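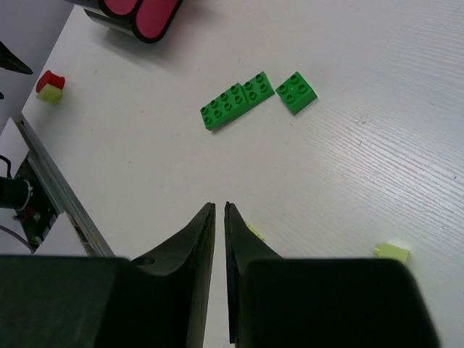

*Last changed: May, K. Swai*

## Pre-visit check, brick sorting cell (open day, Buzatu hall)

Complete before the doors open and again at the midday changeover. Mark OK, NO or N/A. Any NO in section A stops the demonstration.

### A. Guarding and stop circuit

- [x] Visitor barrier 900 mm from table edge, all sides. **OK**
- [x] E-stop at operator position, pressed and reset. **OK**
- [x] E-stop at visitor side. **OK**, second attempt. Button cap was stiff. Replace before the Jellano visit.
- [x] Speed limit set to demonstration mode. **OK**
- [ ] Barrier sign in place. **NO at first check.** Found in the Sutex crate, fitted, rechecked OK.

### B. Gripper

- [x] Both fingers tight at the base, no play by hand.
- [x] Fingertips free of chips and burrs.
- [x] Tips aligned when nearly closed. Small gap accepted.
- [x] Grip force at demonstration value. Do not raise it to cure a dropped brick.

### C. Table and parts

- [x] Tabletop wiped, no grit.
- [x] Rail fasteners checked with a key.
- [ ] Cable by the motor at the rail secured. **Comment:** loop is outside the arm's path but a sleeve could catch it. Add a tie.
- [x] Black container with the pink compartments seated flat.
- [ ] Green bricks spaced for pickup. **Comment:** the 2x4 and one 2x2 are touching end to end and may be picked as one piece. Leave 5 mm minimum.
- [x] Spare bricks held by operator, out of visitors' reach.

### D. Dry run

- [x] 3 full cycles with the barrier closed.
- [x] Bandow controller log clear of faults after the last cycle.

Open items: cable tie, brick spacing, E-stop cap.

Checked by: Kiprono Swai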